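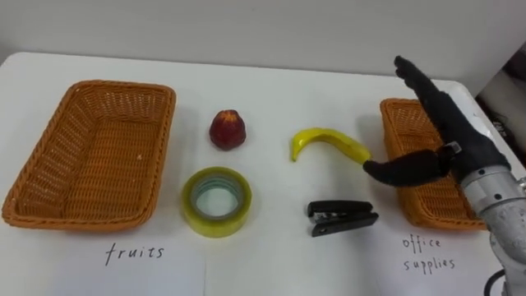
Slide 1. Wicker baskets and handwritten labels.

Speaker notes: Records of the Akmont Depot, 20th November
Sumathi Rajan

Slide 2. Scope
Talk covers the freight and passenger paper left in the depot when the Skakdale branch closed. Building history is in Renata Cáceres's booklet; skip it unless asked. Station agents only, no section crews.

Slide 3. What survives
1,405 items on the register. Of these, 755 are waybills. 188 are telegraph forms, mostly train orders. The remainder is mixed: ticket stubs, claims letters, two cash books, one agent's diary with the winter pages gone. Say clearly that "item" means one physical sheet or one bound volume, so the total says nothing about page count.

Slide 4. How the paper was kept
Waybills were spiked daily and boxed monthly. Spike holes run through the consignee line on many sheets. Where the name is lost, the freight bill number can sometimes be matched to the cash book. 98 waybills have been matched this way. Read one aloud if time allows (seed potatoes, Skakdale to Akmont, two cars).

Slide 5. Numbering
Each item has a box number, a folder number and a sheet number, in pencil, lower right on the back. The old numbers in purple ink belong to the railroad. Leave them in the record as a separate field. Lorena Cabral's first list used the purple numbers as the main reference, so anyone holding a copy of that list needs the conversion sheet. Copies at the back table.

Slide 6. Dating problems
Agents wrote day and month and left off the year. Use the printer's code at the foot of the form for the earliest possible year. Use the agent's signature for the latest. The February folders are the worst, with at least three agents' writing mixed together. Do not give a year from the color of the paper.

Slide 7. The Karaca elevator
Grain traffic drops sharply between the two cash books. The usual explanation is the fire at the Karaca elevator. The waybills show loads already going by way of Astov before the fire. Arsen Ivanyshyn reads this as a rate dispute. I think car shortage fits as well. The claims letters would settle it, and the relevant folder is water damaged. Pause for questions on this one.

Slide 8. Access
Reading by appointment. Pencil only. Scans of the waybills are on the reading room computer; the diary has not been scanned. Corrections to names go to Yaw Wumbei in writing, with the box, folder and sheet number.

Leave slide 8 up during questions.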